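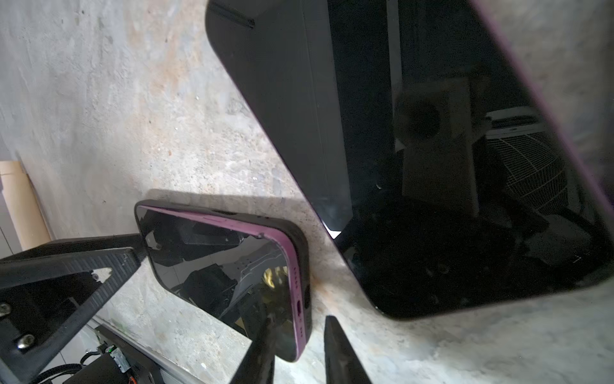
Dos teléfonos en el suelo, pantalla apagada, y la pinza entrando por el lado del pequeño.

Recoger móviles del suelo con pinza: normas de trabajo

Versión corta. La larga está en la carpeta de Funthorpe y casi no se lee, así que va lo imprescindible. Vale para el brazo grande y para el de Gellby. Última revisión: 8/8/23.

Antes de empezar

Pantallas apagadas. Siempre. Una pantalla que se enciende a mitad de toma cambia los reflejos y la detección se vuelve loca.

Teléfonos con funda. Sin funda no se tocan – el cristal pelado resbala y el canto se marca.

Barrer el suelo. Una piedrecita debajo del teléfono y ya tienes la pantalla rayada, o el aparato bailando cuando la pinza aprieta. Las manchas viejas del hormigón dan igual, lo que molesta es lo suelto.

Cables recogidos y sujetos al brazo, con holgura para el giro completo de muñeca. Probar el giro a mano, en vacío, antes de dar corriente.

Parada de emergencia al alcance del operador. No en la mesa de al lado. Al alcance.

Colocación

Hueco entre aparatos: tiene que caber un dedo de la pinza abierto sin rozar al vecino. Si no cabe, separar. No vale "ya pasará".

Se empieza por el pequeño. El grande pesa más y si se arrastra se lleva al otro por delante.

Nada de alinearlos en paralelo como en un escaparate. En diagonal, cada uno a su aire, que es como aparecen en la realidad.

Aproximación

1. Bajar hasta la altura de espera. Parar. Mirar.

2. Abrir la pinza más que el ancho del teléfono, 8 mm de margen por lado.

3. Bajar a velocidad reducida (el 4 % en nuestro controlador, el perfil se llama Zarei). Si alguien ha tocado el perfil, volver a cargarlo.

4. Agarrar por los cantos largos. Nunca presionar sobre el cristal, nunca con la punta.

5. Ojo con el puerto de carga y los agujeros del altavoz. La punta del dedo no se mete ahí ni se apoya ahí. Si la trayectoria pasa por encima, girar la muñeca y repetir desde el paso 1.

6. Cerrar despacio hasta contacto, esperar, y luego subir la fuerza. Límite nuestro: 36 N. Con fundas blandas se nota que cede antes, parar ahí.

7. Levantar recto. Sin giro hasta estar despegado del suelo.

Reflejos

Las pantallas negras son espejos. La cámara de muñeca ve en ellas el propio brazo, el ventilador, una caja, lo que haya. Y el detector a veces se lo cree. Por eso:

– Retirar del entorno lo que no haga falta.
– No mover lámparas ni ventiladores a mitad de serie.
– Si el punto de agarre cae dentro del cristal, se rechaza. Sin discusion.

Personas

Manos fuera con el brazo activo. Para recolocar un teléfono: pausa, confirmar pausa en pantalla, entonces la mano. Pelo recogido, nada de cordones colgando. Nadie arrodillado delante de la pinza, por mucha prisa que haya.

Si algo sale mal

Teléfono caído: parar, apartar, revisar esquinas y apuntarlo en la hoja Mukenov. Carcasa abierta o batería hinchada, ni se recoge con la pinza ni con la mano – avisar y dejar espacio. Código 129 en el controlador es exceso de fuerza. No rearmar dos veces seguidas, revisar primero los tornillos de los dedos, que se aflojan mas de lo que parece.

Al terminar, brazo a reposo, pinza abierta, corriente fuera. Los móviles vuelven a su caja, y la hoja se firma aunque no haya pasado nada.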